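Pondwood Building, Hurdale Site
Spring Walk-Through Checklist
Date: 2023-03-27
Areas covered: outside, entry, main hall, kitchen, work rooms, storage, boiler room
Marks used: OK, FIX, WATCH, N/A

OUTSIDE

Front steps and handrail: FIX
Handrail is loose at the bottom post. Same post as December. The bolt was tightened then and has worked out again, so the anchor needs replacing. Keep the cone there until it is done.

Parking lot surface: WATCH
Pothole by the drain has been filled with cold patch and is holding. New crack along the curb on the Henska side. Recheck after the next hard rain.

Exterior lights: OK
Side door light is on the timer again. Timer reset for the clock change.

Gutters and downspouts: FIX
North downspout has come away from the elbow and water is running down the brick. Leaves in the gutter above it.

Dumpster area: OK
Lid closes. Cardboard is still being left beside it. Sign is up.

ENTRY AND EXITS

Exit signs lit: OK
All held on battery during the test.

Exit doors open freely: FIX
Side door drags on the threshold and needs a shoulder to open. Plane the bottom or reset the hinge. This one goes first on the list.

Door closers: WATCH
Front closer slams in the last few inches. Adjusted at the valve today, a quarter turn. See if it stays.

Entry mat: FIX
Corner has curled. Taped down for now, replace.

Posted occupancy: OK
Main hall card reads 235. The old card behind the coat rack has been taken down.

FIRE AND ELECTRICAL

Extinguishers charged and tagged: OK
Gauge in the green on each. Kitchen unit was blocked by a stack of chairs, moved.

Smoke alarms: FIX
Hallway alarm chirping. Needs a battery. No ladder on site tall enough, bring one.

Electrical panel clear: OK
Floor tape in front of the panel is worn but can be read.

Circuit directory: WATCH
2 breakers still unlabeled. One of them may be the old sign out front. Trace them when the building is quiet.

Outlets and covers: FIX
Cracked cover plate low on the wall in the main hall, under the window. Outlet tests fine. Plate is an ordinary size, should be one in the drawer.

Extension cords: OK
None in use as permanent wiring at the time of the walk. One in the kitchen drawer had a cut jacket and was thrown out.

KITCHEN

Hood filters: FIX
Greasy. Past due on the cleaning schedule taped to the hood.

Refrigerator temperature: OK
Thermometer moved from the door shelf to the middle shelf. Please leave it there.

Under-sink leaks: WATCH
Trap is dry. Cabinet floor is soft at the back from the old leak. Put a tray under it and look again in a month.

Chemicals stored away from food: OK
Degreaser was on the shelf with the coffee. Moved to the low cabinet.

First aid kit: FIX
Out of medium bandages and gloves. Burn gel expired.

STORAGE AND BOILER ROOM

Shelving anchored: OK
Bracket added since the last walk.

Heavy items stored low: FIX
Folding table tops are on the upper shelf again. Move them down.

Boiler room clear of storage: FIX
Holiday boxes against the wall. They were supposed to be out in December.

Boiler inspection tag: OK
Current. Kuo service sheet is in the plastic sleeve.

Floor drain: WATCH
Slow. Poured a bucket and it took a while to go down.

WORK ROOMS

Floor coverings flat: OK
Check the edges of mats at each visit and note any that lift.

Freestanding boards and easels stable: WATCH
Push test only. Easel stands should sit with all feet on the floor. Use board cleaner on the writing surface, no scouring pads.

Ceiling tiles: FIX
Stained tile by the vent. Find out if the stain is old before replacing it.

Windows open and lock: OK
One sash is painted shut on the hall side. It is not an exit window.

TO DO, IN ORDER

Side door
Hallway smoke alarm battery
Handrail anchor
Downspout
Boiler room boxes
First aid supplies
Hood filters
Everything else marked FIX

Budget left for small repairs this quarter is $400. The handrail and the door should both fit if the door only needs a hinge. Hood cleaning comes out of the kitchen line. WATCH items do not need a work order yet.

Photos

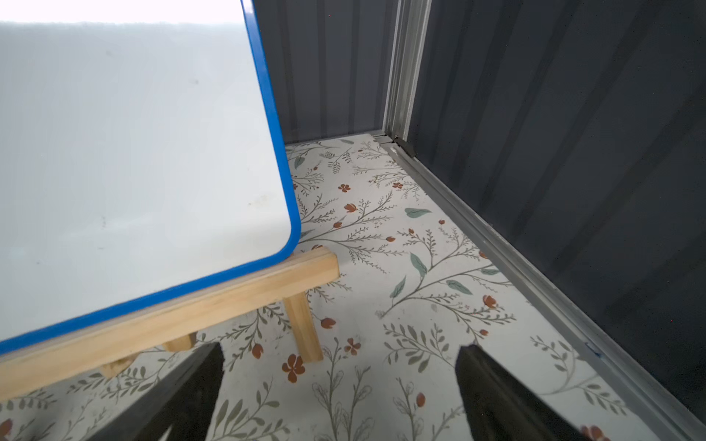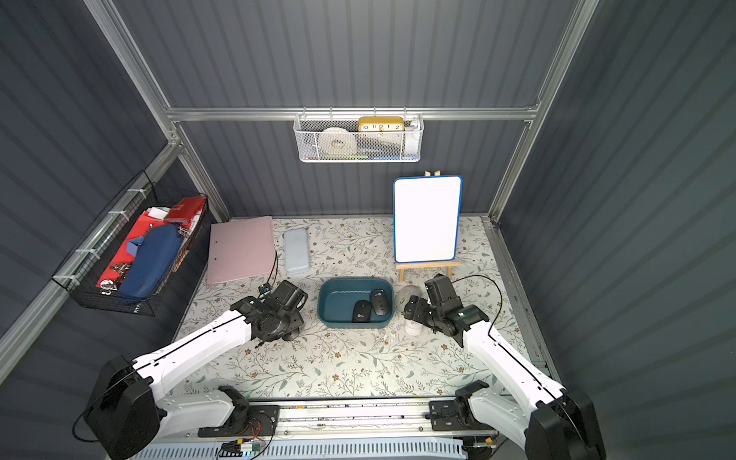
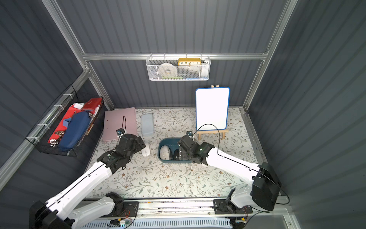 Work rooms. First photo: whiteboard on easel stand. Second and third photos: floral floor mat.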